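Rekari two-arm bench robot: can it do chores yet?

Reviewed by Elias Moussa

Our shop packs small orders, and I do the laundry and the dishes at home like everyone else, so I had two reasons to want a long go with the Rekari. It is a two-arm robot sold for light bench work, and the brochure also promises "everyday help around the home." Jamside, the dealer that covers our area, let me and Talha Sethi use one for 3 weeks. I wrote up the Skulow single-arm model last year and will compare the two where it makes sense.

Setup took an afternoon. Most of that was leveling the base and teaching it where the edges of the work surface were. The software is plain and has few menus. Talha had it repeating a basic pick and place before I had finished reading the safety sheet. The manual is fine until you get to the chapter on grip settings, where two of the tables disagree with each other. We used the second one.

Hard things with a fixed shape are easy for it. Boxes, jars, blocks, tool handles: show it the item a few times and it will move that item all day. The Skulow could do this too, but it needed a jig for anything it had to turn over. The Rekari hands the part from one side to the other and carries on.

Soft and thin things are where I spent most of my time, as that is what chores are made of. Shirts, bags, wrapping, paper, cords. None of these stay the shape they were when you picked them up. A person feels the stuff start to slip and squeezes a little more. The Rekari has pads on the fingers with some give in them, and that helps, but it is slow to notice a slip and quick to crush.
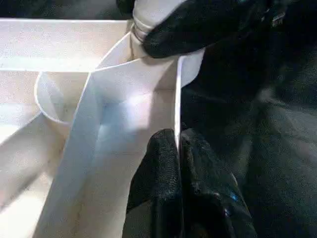
Fingers at work on thin white folded material, gathered at the top.

Folded material like this is a fair test. There is a narrow bunched part to get hold of and a broad flat part that should not be creased any more than it already is. If the grip lands on the bunched part, the rest usually follows along. If it lands on the flat part, you get a new fold where you did not want one. Over the 3 weeks I would say it learned to pick the right spot, but it still needed a person close by, and I would not leave it alone with anything I cared about.

Towels went better than I expected. It can fold a hand towel in half and in half again, and the result is good enough for a cupboard. Bath towels are too big for its reach. Fitted sheets, no. I tried one and stopped.

Dishes I kept short. It will put a plastic cup in a rack. I was not going to try glass with a loaner.

Speed is the next thing people ask about. You can set it from 1 to 5. At 2 it is dull to watch and mostly gets things right. At 5 the arms really move, and it starts to bump whatever is standing nearby. We settled on 3 for most jobs — still slower than a person, but steady.

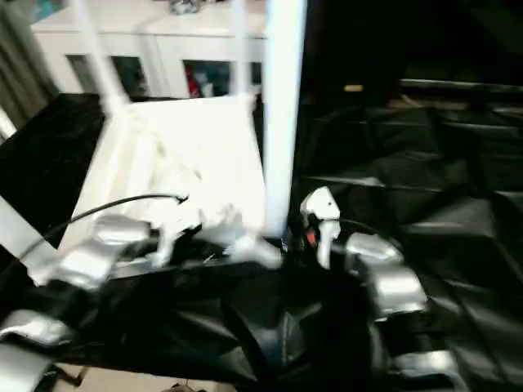 Page last changed: 3/13/21

Both arms working in close over the cloth is the part that sold Talha on it. One side can hold while the other does the fiddly bit, and upright pieces between them are no great trouble once the robot has been shown where they stand. Put down a cloth of some kind if you buy one. Dropped parts stay where they land, and you will have dropped parts.

For shop work my view is mixed. We ran 400 picks of the same boxed item and I was happy with it. Then we switched to items in soft bags and I was back to standing next to it. If your line is all one hard shape, it could earn its keep. Farooqui makes a fixed sorter that does the same job for less money, though it can't be moved to another task in the afternoon.

Upkeep is light. The finger pads are meant to be changed every 1,000 hours, and they come off with one screw. Wipe them more often than the manual says. Dust from cardboard makes them slick.

For the home, I would wait. It needs too much room, too much watching, and a clear surface, and most of my chores start with a surface that isn't clear. Talha would buy one for the shop today. I'd hold off until the next set of fingers comes out, and Jamside says those will fit the same mount.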